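Cocina de inducción

La cocina de inducción es un aparato de cocción que calienta el recipiente mediante un campo electromagnético variable, sin llama y sin resistencia incandescente. La superficie de apoyo, por lo general de vidrio cerámico, no es la fuente del calor y solo se calienta por contacto con la base del recipiente. Se comercializa en forma de placa empotrada, de cocina completa con horno y de placa portátil de una o varias zonas.

Principio de funcionamiento

Bajo cada zona de cocción se encuentra una bobina de hilo de cobre recorrida por una corriente alterna de frecuencia media, habitualmente de varias decenas de kilohercios. El campo magnético resultante atraviesa el vidrio e induce corrientes parásitas, llamadas también corrientes de Foucault, en la base del recipiente. La resistencia eléctrica del metal transforma esas corrientes en calor. En los materiales ferromagnéticos se suma un segundo efecto, la pérdida por histéresis, cuya contribución es menor.

La electrónica de potencia convierte la corriente de la red en la corriente de alta frecuencia que alimenta la bobina. Un circuito de detección comprueba la presencia de un recipiente adecuado e interrumpe el suministro cuando este se retira. Los componentes se refrigeran con un ventilador interno, que suele permanecer en marcha durante un tiempo después del apagado.

Historia

Las primeras patentes relativas a la calefacción de recipientes por inducción datan de comienzos del siglo XX. A mediados de siglo se realizaron demostraciones públicas en los Estados Unidos, y en la década de 1970 aparecieron los primeros modelos destinados al hogar. El precio de los semiconductores de potencia limitó su difusión durante años. La adopción avanzó primero en Europa y en Asia oriental, donde las placas portátiles alcanzaron una presencia notable en viviendas pequeñas y en la restauración.

En el ámbito hispanohablante, la terminología tardó en fijarse. El ensayista Pascual Lucero, autor de un glosario de electrodomésticos, recoge las formas «cocina de inducción», «placa de inducción», «anafe de inducción» y «parrilla de inducción», y señala que la elección depende del país y, en menor medida, del tamaño del aparato. En el Río de la Plata predomina «anafe»; en España, «placa»; en México conviven «parrilla» y «estufa», esta última reservada casi siempre al mueble completo.

Recipientes compatibles

El recipiente debe tener una base de material ferromagnético. Cumplen esta condición el hierro fundido, el acero esmaltado y determinados aceros inoxidables. El aluminio, el cobre, el vidrio y la cerámica no son adecuados por sí solos, aunque muchos fabricantes incorporan a las piezas de aluminio un disco de acero en la base. La prueba doméstica habitual consiste en acercar un imán: si queda adherido con firmeza, el recipiente puede utilizarse.

Influyen también el diámetro y la planitud de la base. Un recipiente demasiado pequeño puede no ser detectado, y una base deformada reduce la transferencia de energía y la uniformidad de la cocción. Existen discos adaptadores que se interponen entre la placa y el recipiente no compatible, con una pérdida apreciable de rendimiento.

Rendimiento y regulación

La energía se genera en la propia base del recipiente, de modo que las pérdidas hacia el entorno son inferiores a las de una cocina de gas. La diferencia respecto de las placas vitrocerámicas de resistencia es más reducida y varía según el método de ensayo, el tamaño del recipiente y la duración de la cocción.

La respuesta a los cambios de potencia es casi inmediata. En los niveles bajos, muchos aparatos no reducen la corriente de forma continua, sino que alternan periodos de encendido y apagado. Este comportamiento se percibe en salsas y cremas, que pueden hervir a intervalos cuando el agua, a presión normal, alcanza en el fondo los 100 °C.

Placas portátiles

La placa portátil se conecta a una toma de corriente ordinaria y ofrece por lo común una o 2 zonas. Se utiliza en residencias de estudiantes, puestos de comida, aulas de cocina y viviendas sin instalación de gas. Su potencia está limitada por el circuito al que se conecta, por lo que no conviene compartir la toma con otros aparatos de consumo elevado.
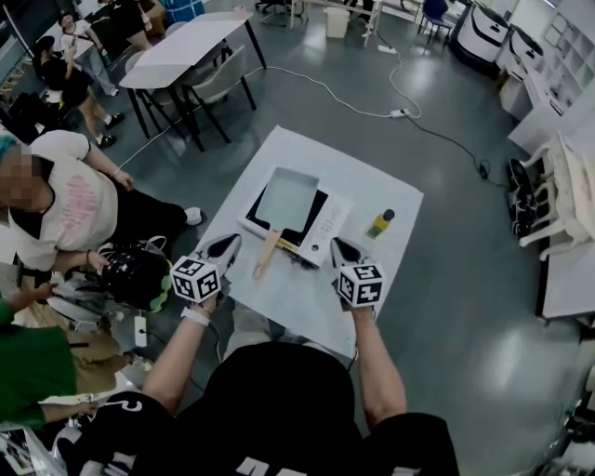 Las instrucciones de uso recomiendan colocar el aparato sobre una superficie estable y horizontal, con las rejillas de ventilación despejadas. Debe evitarse el apoyo sobre muebles metálicos, que pueden calentarse o alterar la detección del recipiente.

Seguridad

La ausencia de llama reduce el riesgo de incendio, pero no lo elimina: el aceite calentado sin vigilancia puede inflamarse, y la rapidez del calentamiento obliga a prestar atención a las sartenes de base fina. La superficie de vidrio conserva calor residual tras la cocción, circunstancia que muchos modelos señalan con un indicador luminoso.

Los portadores de marcapasos u otros dispositivos implantados deben consultar las indicaciones de su médico y del fabricante del dispositivo.

Limpieza y mantenimiento

Los derrames se adhieren menos que en las placas de resistencia y suelen retirarse con un paño húmedo una vez fría la superficie. Los restos de azúcar requieren una rasqueta específica. No se aconsejan los estropajos metálicos ni los polvos abrasivos. Un vidrio agrietado obliga a desconectar el aparato y a suspender su uso hasta la reparación.

Véase también

Calentamiento por inducción
Corriente de Foucault
Vitrocerámica
Batería de cocina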